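Up at 5 with the neighbor's dog again, so I gave up on sleep and made coffee and sat in the kitchen in my socks. May mornings are so nice when you're the only one awake! I had big plans for the quiet hour (letters, bills, that form for Zarkon I keep moving from one pile to the other) and did none of them. I read two chapters of my mystery and ate the last of the poppy seed cake standing up.

Signe called after lunch to say she's coming for supper after all, and bringing Essam, and could they bring Fuseini too if he gets off early. Of course I said yes and then looked at what I had in the fridge. Half a cabbage, eggs, the end of the good cheese. So off I went to Kalogeropoulos for lamb and lemons and came home with olives as well, and a jar of something pink I can't pronounce. 45 dollars! Murray would have had a fit, but Murray isn't cooking.

The lamb went in with too much garlic and came out fine. Fuseini did make it, a bit late, and told us the whole saga of his landlord and the bathroom ceiling - I laughed so hard I had to put my fork down. Essam ate all the pink stuff.

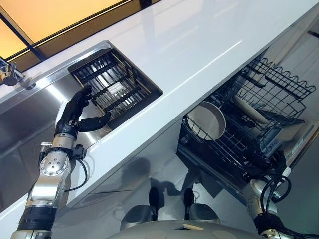 Dishes are the part of having people over that I've never learned to do in a sensible order. My mother washed as she cooked and sat down to a clean kitchen, and I just pile. I always start by fussing with the black wire drying rack, the one that sits down in its square opening next to the sink, and then I turn to the dishwasher and pull out the top rack and stand there wondering what goes where. The round white one with the gray rim goes in tipped on its side, and I refuse to hear any other opinion on it. Signe has other opinions. She rearranges my forks when she thinks I'm not looking.

Must call Mohammed-Awal tomorrow about the chairs, and find that Zarkon form. Bed now, the dog permitting.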